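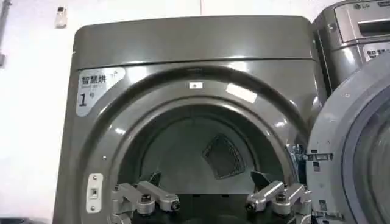
Laundry Handling Project, Term 2
Final report, Section 3: The rim grasp fault

3.1 What we were told and what we found

The project brief from Avdale said the unloading routine was "mature" and that our job would be tuning. We took that at face value for the first half of term, and we shouldn't have. The figure behind the claim was a log of 1,270 grasps, nearly all marked successful. When we asked how a grasp got marked successful, the answer was that the gripper closed, the motor current went above a threshold, and the arm then pulled back without tripping a stop. Nothing in that chain checks whether there is any cloth in the fingers.

Our fault showed up in May. The arm went into the drum of dryer 1, closed, pulled, and stayed where it was. It had hold of the lower rim of the opening. The controller kept pulling for the full five-second time-out, and the protective stop we had all been relying on did not fire. One of us hit the emergency stop. We found a mark on one finger pad and no damage to the dryer that we could see, although none of us is qualified to inspect a dryer.

The run was logged as a success. The time-out handler released the gripper and moved on to the next step before the emergency stop was recorded, and the log writer only looks at the last state of the gripper. We have attached that log in Appendix B without editing it.

3.2 Reproducing it

We repeated the approach at low speed with the drum empty, arm speed capped and one person on the stop button the whole time. We got the rim grasp again in 4 separate runs. In each one the fingers were opened wide on the way in and the target point was low in the drum, where a single garment usually ends up. From the wrist camera the rim sits under the fingers at exactly the moment the depth estimate is at its worst. The ring around the opening is glossy, and the depth data there is full of holes. 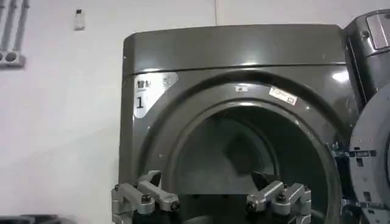

Figure 2. Approach to the drum opening of machine 1, door open, viewed from the wrist.

The planner fills those holes by averaging whatever is nearby. Near the rim, that means it invents a surface somewhat further back than the real one and happily plans through it. This is documented in one line of the Fandent planning package notes, under "known limitations", with no suggestion about what to do.

3.3 The current threshold

The gripper threshold was set at 1,750 milliamps. We could not find out who chose that value or how. D'Amico, who supplied the gripper mount, said it came with the integration, and the integration notes say it came with the mount. A heavy wet towel and a steel edge can both exceed it. We tested a jumper, a tea towel and the rim, and the current traces overlap enough that we would not trust any single number to tell them apart.

We want to be careful here, as our own test set was small and we only used two machines. A better analyst might get something out of the shape of the trace. We tried for a week and our classifier got worse when we added more data, so we have left it out of the results.

3.4 Why the protective stop did not fire

The stop is triggered by force measured at the arm joints. With the arm stretched forward into a drum, a steady pull along its length loads the joints less than we had assumed, and the reading stayed under the limit. A sideways knock of the same size would have tripped it. All of our safety checks at the start of term were sideways knocks. We pushed the arm with a foam block, it stopped, and we signed the sheet. The sheet now looks fairly worthless to us.

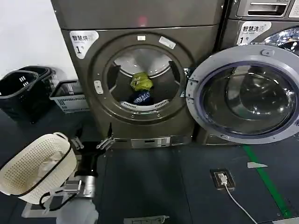
Serdale, asked to comment on a draft of this section, replied that the stop "performed within its specification" and that the routine should never have been commanding a pull of that length. They added that lowering the limit would cause nuisance stops with full loads, and recommended a retract distance check in the task code.

We accept the second point. On the first, a stop that behaves to specification while the arm hauls on an appliance is still a problem for whoever is standing next to it, and the specification was never shown to us.

3.5 Changes made

The fingers now enter half closed and open only once they are past the rim. If the wrist has moved less than 3 cm after one second of pulling, the gripper releases and the run is logged as a fault. The emergency stop is written to the log first, ahead of everything else. Pull tests along the arm have been added to the sign-on sheet.

We have not seen a rim grasp with these changes in place. We would not read much into that, given how few runs were left before the lab booking ended. The success rate in the original log should not be quoted by the next group until somebody has gone back through the video and checked it by eye.

3.6 Not resolved

Depth holes at the ring. Current threshold. Whether the washer, with its different rim, has the same fault at another height.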